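Home Automation and Service Robotics > General > Can an arm tidy a living room yet?

31 replies, page 1

lasine_dev
Posted 9th August

My sister asked me when she can buy something that picks up after her kids. I said not soon and then realized I had no numbers to back that up. Vacuums don't count. I mean an arm that clears a couch, finds what belongs in the toy bin and leaves the rest alone. Where are people with this?

torquelimit
Shop side first. We have two arms at the Endton plant loading blanks into a press brake. Same part, same fixture, same pallet height. Last month they ran 1,145 cycles between faults. Then somebody swapped the pallet for one with a warped deck board and the count went to zero in a minute. That is the state of the art where I work. A couch is a pallet where every board is warped.

Ihor Lytvynenko
I don't think the press brake is a fair comparison. Your cell has no perception to speak of, so of course it dies on a warped board. With a wrist camera and a decent grasp planner that fault goes away.

I have been running couch clearing in simulation since July. The task is to take small items off a seat cushion one at a time without dragging the neighbors. Last batch was 146 picks attempted, 144 lifted. The two failures were both flat items, where the fingers closed above the edge and came up with nothing.

Object choice matters more than object count. A toy bee is easy, since the body gives you something to close on and you only have to stay off the wings. A toy lizard with its legs spread is fine if you take it across the trunk. A flat map of India is the hard one, because on a cushion there is almost no side to grip. 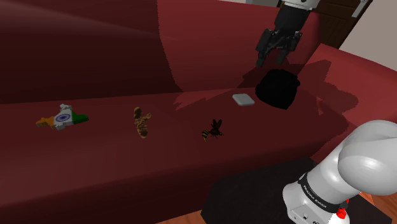 The other thing that costs time is approach angle. Anything sitting where the seat meets the back cushion has to be taken close to vertical, and with an armrest on one side the wrist has fewer ways in. I ended up checking the forearm link against the armrest as well as the hand against the cushions. Before I did that the planner kept returning paths that were legal for the fingers and nowhere else.

So for rigid items on a known couch I would call picking mostly done. Sorting is a separate question.

torquelimit
144 out of 146 in sim. What is the cushion modeled as?

Ihor Lytvynenko
Rigid body with a friction coefficient. I know.

torquelimit
Then your flat item problem is worse than you think in one way and better in another. A real cushion gives, so you can press down and get a fingertip under the edge. It also gives when you don't want it to, and then the item slides into the gap at the back and your depth reading is wrong for the next three picks. I would not quote that success rate to anyone's sister.

naidu_k
Agree on the cushion, disagree on the pessimism. We have a real arm at Dindwood doing a laundry room shelf, bottles and boxes only. It's slow - close to a minute per item - but it runs unattended over lunch. Nobody expects it to beat a person. The question is whether it finishes before you get home.

mopbucket
Who puts things back where they go, though? Lifting a bar of soap off a couch is one job. Knowing that soap goes to the bathroom and a toy goes in the bin is another, and I have not seen that work outside a list somebody typed in by hand.

naidu_k
Ours is a typed list. It took an afternoon. For one household I don't see the problem.

mopbucket
The problem is the household buys something new every week.

Ihor Lytvynenko
Two corrections to my earlier post. The friction value was set too high on the seat, so I am rerunning with a lower one. I am also adding a compliant layer on top, which will slow the sim down. I'll post the new count when it finishes, good or bad.

lasine_dev
Thanks. I'll tell her to keep the bin near the couch for now. Ihor, if you rerun, can you split the failures by flat and not flat?

Ihor Lytvynenko
Yes, they are logged separately already.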